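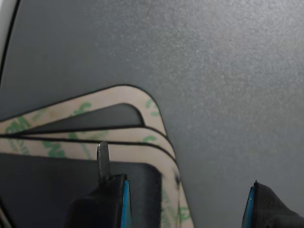
Tamus opens its doors to show off robot handling line

By Hawi Shiferaw
4 min read | 18 shares | 9 comments

Visitors to the Tamus parts plant got their first close look at the company's new robot work cells during an open day in December, with staff running demonstrations from 10 a.m. until the middle of the afternoon.

The company counted 186 people through the door, including students, neighbors of the plant and buyers from other manufacturers.

Most of them ended up at the far end of the building, where two robot arms were set up to handle adhesive foam pads. The pads come in sheets with a paper liner on the back, and picking up one sheet from a stack without dragging the next one along is harder than it sounds, according to Fasil Teshome, who runs the automation group at Tamus.

"People expect us to show them something heavy," Teshome said. "Heavy is easy. A thin sheet that wants to slide on the one under it is what kept us here at night."

Tamus makes padding and seals that go inside appliances and vehicle doors. Until last spring all of the sheets were separated and stacked by hand at long benches. Hand work still makes up the larger part of the operation, and Teshome said that will be the case for a good while.

The robot cells use two-finger grippers supplied by Zitex. The control software, called Fikre, was written in house. Operators teach it a new job by guiding the arm through the motion several times, and the software then works out its own version.

During the demonstrations, an operator at each cell loaded sheets and called out what the arm was about to try. Visitors stood behind a yellow line and watched the work on a monitor, which showed the view from close to the gripper. Runs lasted a few minutes each, and there were breaks between them while the operators reset the table.

Not every attempt worked. In the 11 a.m. session one arm lifted two sheets together and stopped. The operator separated them by hand and started the run again, and the next pick went through. A later session was held up when a sheet landed outside the tray.

Teshome told the group that the cells made 635 picks in their last full shift before the open day. He did not give a figure for hand work on the same shift, saying the benches handle a different mix of sizes and the numbers would not compare well.

Several visitors asked about jobs. Plant management said no positions have been cut as a result of the cells, and that 9 bench workers have been trained to run them. The training takes 18 hours and is done during regular shifts. Workers who finish it move up one pay step.

One of the 9, who was running the second cell, told a group of students that the hardest part to learn was when to leave the arm alone. She said new operators tend to stop it too early, before it has had a chance to correct itself.

A second stop on the tour was the inspection room, where finished pads are checked for tears in the liner and for foam that has come loose at the edge. That work is still done by eye under bright lamps. Tamus tested a camera system there last year but went back to manual checks after it flagged too many good pads.

Erkex, a packaging firm in the next building, sent a group to the morning session. The firm is looking at similar equipment for folding cartons and has asked Tamus for a longer visit early next year.

The day ended with a question period in the break room. One neighbor asked whether the plant would begin running overnight now that it has the robots. Management said there are no plans to add a night shift and that the cells are switched off when the last crew leaves at 10 p.m.

Tamus expects to install a third cell in the spring, next to the existing two. It will be used for smaller pads, which are now handled only at the benches. The company said it will hold another open day once that cell is running. Schools that would like to bring a class can contact the plant's front office.

Get local business news in your inbox. Sign up for our free newsletter.

We use cookies to improve your experience on this site. By continuing to browse, you agree to our use of cookies. Accept | Manage settings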